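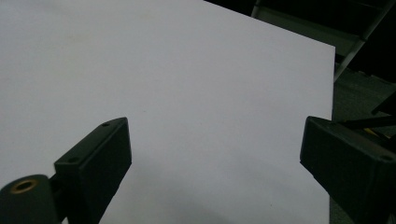

Gripper loses track of a blank white sheet, marker and SLAM settings?

Student project, two-finger hand-held gripper with a wrist camera. The task is to pick up a white sheet by one edge and lay it on a tray. We record demonstrations by hand and recover the camera path afterward from the video. It works for blocks and cups. With the sheet, tracking drops out as soon as the white fills most of the view, and 89 of our 200 recordings come back with no usable path.

Exposure is on auto. The room lights are dim and we can't change them. We would like to keep the sheet blank, as the rules for our class demo call for it. Is this a software setting or do we need to redo the recordings?

Posted by figueroa_lab2, March 30, 2023

cerach

Mostly not a setting. The tracker needs corners, and a blank sheet has next to none. A speck or two on the surface won't hold a pose. What you have left is a strip of background past the edge, and in low light that goes dark and noisy.

Things to try, in this order:

Lock exposure and white balance before the approach. Auto exposure shifts when the sheet comes in, and features matched a moment earlier no longer match.

Map the room first with a slow pass, no sheet in view, then localize the demos against that map.

Put textured material on the table around the sheet – newsprint is fine. The sheet itself stays blank, so your rule is met.

Approach at a lower angle so more of the room stays in view.

If your camera has an IMU, check that its timestamps line up with the video. A bad offset shows up as drift during exactly the seconds when vision gives you nothing.

palberg_bot

We just drew on the paper with a pencil. Worked OK.

lukora89

Seconding the map pass. Our club did the same task last August and lowering the feature threshold alone made things worse – it began matching sensor noise. With a prebuilt map and fixed exposure we lost 5 recordings in the next batch. Also look at the shadow between the fingers. It likely moves with the gripper, and any features found on its border are false. We masked out the fingers and the gap between them before tracking.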